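Progress report, period to end of September
Project: Bolturix herbal skin care line, Kostel day spa pilot
Sent October 12, 2026

Sorry this is a few days behind, the month end got away from us. Short version first, details under it.

Where we are
On track for the facial oil and the scalp treatment. Behind on the clay mask. Spend is under plan but that will even out once the jar invoice lands.

Facial oil
Formula locked. Rebane sent the second batch and it matches the first on scent and feel. A little less sticky than the summer version, which is what guests at Kostel had been asking for. Bottled 700 units, all labeled, all in storage. Patch test sheets are in the shared folder under September. Three guests reported mild redness, gone the same day per their own notes. We still want the rosemary level looked at before we go wider.

Scalp treatment
Going well. Kostel now offers it as a 20 minute add-on and the front desk says it gets booked more than the hand treatment. Therapists want a pump bottle, the screw cap is a pain with oily hands. Fair point. Pump samples ordered from Cornau, two sizes, not here yet.

Clay mask
This is the problem one. Dries too fast, cracks near the mouth, guests don't like talking or smiling with it on. Tried more glycerin, then it wouldn't set. Tried a damp cloth over the top, works but it adds a step and the therapists hate it. Rebane is sending a different clay. If that one fails too we would like to drop the mask from this round and put the money into the oil. Need your OK on that, see the end.

Treatment rooms
Second room at Kostel is open. Heated bed works. Lighting still too harsh for a facial, dimmer is on order. Towels are costing more than we budgeted because the oil stains and they have to be washed twice. Switching to dark brown ones, cheaper in the long run we think.

Guest feedback
Comment cards are better than the online form, people fill them in while they drink their tea. Most common remarks: nice smell, room a bit cold, wish it was longer. A few found the price high for what they got. We have not changed the price and dont plan to before the holidays.

Training
All therapists on the pilot have done the herb module and the massage sequence. Refresher needed on the scalp routine, everyone does the neck part differently. The written guide is with the printer.
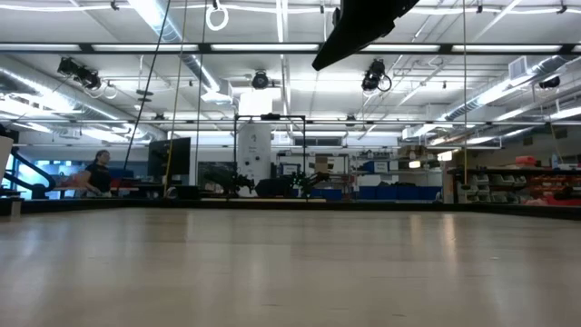
Wooden tabletop, with the lab behind it.

Budget
Ingredients: under plan.
Packaging: on plan, jars not invoiced yet.
Laundry: over by 10 percent, see towels.
Travel: nothing this period.

Next period
Get the new clay in and tested.
Pick a pump.
Dimmer installed, room heat sorted.
Gift sets for the holiday season, box design to you for a look before we order teh full run.

Needed from you
Yes or no on dropping the mask if the next clay fails. Also the signed copy of the Cornau packaging agreement, we only have the draft. Receipts are in the same folder as last time.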